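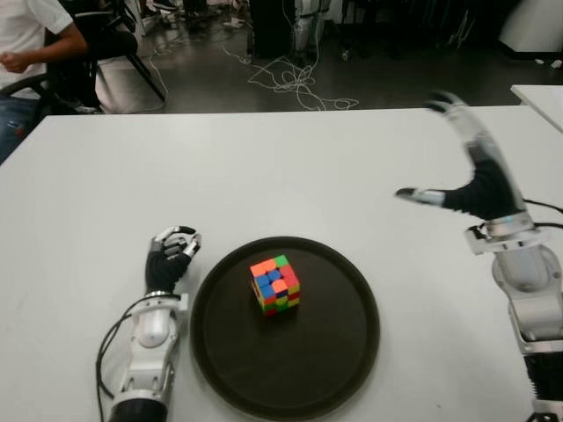

Kernance

Kernance is a small command line program for keeping and practising Rubik's cube algorithms. It stores move sequences in plain text files, checks that they do what their label says, and picks a few for you to practise. It has no graphics and does not time solves.

What is in the download

The main program is kernance. The folder sets/ holds the algorithm files, one set per file. The folder docs/ has the file format notes and a list of known mistakes. Tests are in tests/ and take under a minute on an old laptop.

Three sets are included:

- ueda.txt – last layer corner cases, written for right-handed turning
- clendano.txt – edge cases, with left-handed versions where one exists
- pll21.txt – the 21 standard permutation cases, one line each

The first two were typed up from handwritten notebooks, so expect some odd names. The names have been kept as written, including the spellings.

Installing

You need Python and nothing else. Unpack the archive anywhere you like and run the program from inside the folder. If you want it on your path, make a link to it; do not move the file itself, or it will lose track of sets/.

Basic use

kernance list
kernance show ueda
kernance check clendano
kernance drill pll21

The list command prints the names of the sets it can find. The check command runs every sequence on a solved cube and compares the result with the label. A line that fails is printed with its line number and skipped in drills until you fix it.

The drill command shows a setup scramble and waits. Apply the scramble to your own cube, solve the case, then press y if you knew it or n if you had to look. Cases marked n come back sooner. Progress is saved when you quit with q, but not if you close the terminal window.

File format

One algorithm per line. The label comes first, then a colon, then the moves separated by spaces. Lines starting with a semicolon are comments.

; both are the same case, seen from different sides
corner-a: R U R' U R U2 R'
corner-a-left: L' U' L U' L' U2 L

Moves use the usual letters. Lower case means a wide turn. Slice moves M, E and S are accepted, and so are the rotations x, y and z. Brackets are ignored, so you can use them to mark finger triggers. A line can be up to 256 characters long, and a set can hold up to 200 lines. Larger sets should be split.

Known problems

- Labels with accented letters sort wrongly on Windows.
- The check command treats two results as different if they only differ by a rotation of the whole cube. Add the rotation to the end of the line for now.
- Line 92 of clendano.txt fails its check. The notebook page is smudged and the missing move has not been worked out.
- Drill progress from versions before July cannot be read. Delete the old progress file and start again.

Jandano files

Sets saved by the older Jandano program can be read with the import command. It keeps labels and moves but drops colours and notes, as there is nowhere to put them in the new format. Jandano wrote wide turns as Rw, Uw and so on – these are changed to lower case during the import.

Contributing

Corrections to the sets are welcome. Please run check before sending a change, and send one set at a time. New sets should say where the sequences came from, even if that is only "worked out at home".

Licence

The program is under the MIT licence. The sets may be copied and changed freely.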